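Wubshet Forum > Learning from demonstration > Show your setup

Drawer task is underway! 109 episodes in and I have questions

flonwood_fan
Posted Saturday, 9:40 am

Hi all, I've been reading this board since June and finally have something to post. I'm collecting demonstrations for a drawer policy, teleoperated, one arm, with the little cabinet sitting on a felt pad on a height-adjustable table. The goal is a policy that opens and closes the drawer from any reasonable starting spot, and later on does it with stuff inside. I'm at 109 episodes and I'm having way more fun than I expected (my wrist disagrees).

The grasp is the part I'm happiest with. I started out trying to pinch the handle from the front and it was miserable, so now I come in from above and let the fingers curl over it.

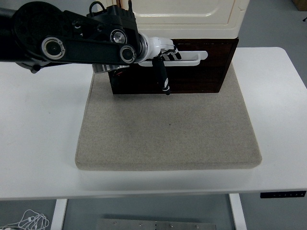

Top grasp on the drawer handle, cabinet toward the back of the pad.

My questions:

1. How much should I move the cabinet between episodes? Right now I shift it a little and turn it a little, by hand, no system.
2. Do you keep the episodes where the first grasp misses and you have to go back in?
3. Is 290 a sane total for one drawer? That's what I wrote on the whiteboard, and I picked it mostly by how many evenings I have.

Cheuk-hei Tsang
Posted Saturday, 10:15 am

Nice one! Drawers are a great first task, they look so easy until you try them.

On question 1, use a system. I thought I was being random on my first set, and when I plotted the start poses they were all bunched in one corner of the mat, with the cabinet turned the same way every time. Print a list of positions before you sit down and follow it. Boring, but it took me from a policy that worked on half the mat to one that worked on nearly all of it.

Keep the misses if you recovered cleanly. Throw them out if you sat there wiggling for ten seconds.

kollar_bench
Posted Saturday, 10:52 am

I'll disagree with Cheuk-hei on the misses. I trained on a set with recoveries left in, and the policy learned to miss. It would go in short, back off and go in again, every single time, like a little ritual. I pulled 29 of those episodes, retrained, and the habit went away. For a first policy I'd want clean episodes only.

Cheuk-hei Tsang
Posted Saturday, 11:08 am

How many episodes did you have in total, though? If you had 30 good ones and 29 with a miss in them, then sure, it's going to copy the miss. With flonwood_fan's numbers a handful of recoveries is a small slice. And without any, the arm has no idea what to do once it's off the path.

kollar_bench
Posted Saturday, 11:20 am

OK, fair, it was a small set. I still say collect the clean ones first and add recoveries as their own batch, on purpose, with a tag. Then you can train with and without and find out.

flonwood_fan
Posted Saturday, 12:31 pm

The tag idea is great, I'm stealing it. I went back through my notes and I've been writing "oops" next to the ones with a second try, so I can sort them out after the fact.

I also want to ask about where an episode starts. So far every one of mine begins with the drawer fully shut. But the closing half of the task obviously needs the drawer out, and I've been wondering about starts in between, with the drawer only partway open and sitting a bit crooked.
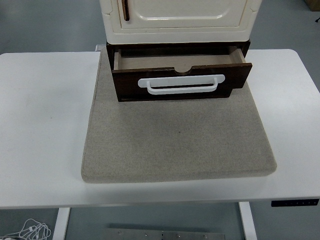

If I always start from shut, I'm worried the policy will reach for the handle where the closed drawer would be and hit the front panel on the way. So do I split it evenly, a third shut, a third halfway, a third all the way out? Or go heavier on the halfway ones, which seem like the hard case?

Amanuel Gebretsadik
Posted Saturday, 1:47 pm

Heavier on halfway. Fully shut and fully open are each one state, and halfway is a whole range of them. Vary how far it's out and let it sit crooked sometimes, a drawer that always hangs straight will spoil your policy.

Also make sure the episode label says which way you're going. Halfway open is where "open the drawer" and "close the drawer" start from the same view, and if the instruction is missing the model has to guess. I lost a whole batch that way in Sketgate before I noticed the text field was blank.

And give yourself a second or two of stillness at the end of each one. The policy needs to see what being done looks like.

flonwood_fan
Posted Saturday, 2:05 pm

Oh no. I stop recording the moment I let go of the handle. All 109 of them!

Amanuel Gebretsadik
Posted Saturday, 2:11 pm

They're still usable. Do the rest with the pause and see how it behaves at the end. Mine used to let go and then drift back for the handle, which is funny for one afternoon.

kollar_bench
Posted Saturday, 2:26 pm

Agree with all of that, except I'd train something on the 109 tonight before collecting another one. A bad policy will show you which starts you're short on a lot faster than we will.

flonwood_fan
Posted Saturday, 2:40 pm

Training now — the misses are out for this first run, sorry Cheuk-hei, they get their turn next. I'm printing a position list while it goes. Will post results in this thread, good or ugly!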